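Visit Report: Open Afternoon at the Clekmont Manipulation Lab, Plotuvthorpe

February 20, 2018

Clekmont opens its Plotuvthorpe site to trade visitors twice a year. The February session was limited to 25 places and ran from lunch until early evening. The group was mostly integrators, plus a few people from machine builders who wanted to see whether two-armed systems have moved past the demonstration stage. I went for the second reason.

The building is a former print works on the edge of town. Parking is at the rear, and the sign still carries the old tenant's name. Registration took place in the corridor, followed by a safety talk: stay behind the operator, keep bags off the floor, no leaning on the work tables while the arms are powered. Coffee was available throughout.

The first hour covered hardware. Clekmont buys its arms in and builds the mounts, cabling and control software itself. The engineer giving the talk spent more time on cable routing than on anything else, and I think that was the right choice. On a two-armed system the cables to the wrist see bending and twisting in nearly every motion. The lab logs each cable failure and replaces the hand cable every 400 operating hours, whether or not it shows wear. The earlier interval was longer and cost them two weeks of intermittent faults that were first blamed on the controller.

We then moved to the work area in small groups. The main station has a different tool on each side: a jointed hand on the left arm and a small metallic gripper on the right. The reasoning is that many handling tasks split into a part that needs holding and a part that needs placing, and a simple gripper places more repeatably. The test object is a light wooden block. Thin gray tape on the tabletop marks out the work area, and the software is calibrated to the same outline.

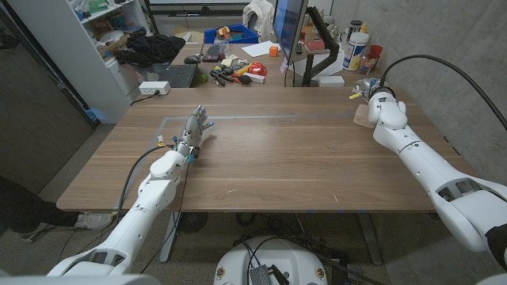

Clekmont Visitor Notes, Issue 76

The task for the afternoon was pick, transfer and place. The right arm picks up the block, the left hand takes it, and the block is put down at a taught position. Clekmont reports 2302 logged transfers on this station since the current software went in. I asked for the failure rate and was given a breakdown instead, which was more useful. Most failures come at the handover, when the gripper opens before the fingers have settled. Dropped blocks after a completed handover are rare.

In the runs I watched, the handover was slow. The left hand closed in two stages, with a pause of about two seconds while the controller compared finger positions against the expected grasp. One run stopped at this point and was restarted by the operator. No attempt was made to hide it, and the log was put up on a screen for anyone who wanted to read it. The stop was recorded as a timeout on one finger joint.

Several visitors asked about cycle time. At present the station is not competitive with a single arm and a fixture for any part that can be fixtured, and Clekmont said so. The intended use is short runs of mixed parts, where building fixtures costs more than the lost seconds. A food packaging line at Monton is named as the first outside trial. No start date was given.

The last session dealt with software. Motions are taught by hand guiding and then edited as a list of steps on a desktop machine. The editor is called Sheikh, for reasons that were not explained, and it is plain but quick to read. Each step shows the tool, the speed limit and the condition for moving on. Changing a wait condition took the presenter under a minute. I would have liked to see error recovery handled in the same list — it currently sits in a separate file that only the developers edit.

Points I noted for follow-up:

Spare parts for the jointed hand are stocked in Plotuvthorpe only.
The gripper can be swapped without recalibration. The hand cannot.
Collision limits are set per arm, with a shared stop.
Training for operators takes two days, on site.

Slides will be sent to registered visitors before the end of February. The site is a long walk from the station, and the bus does not run after six.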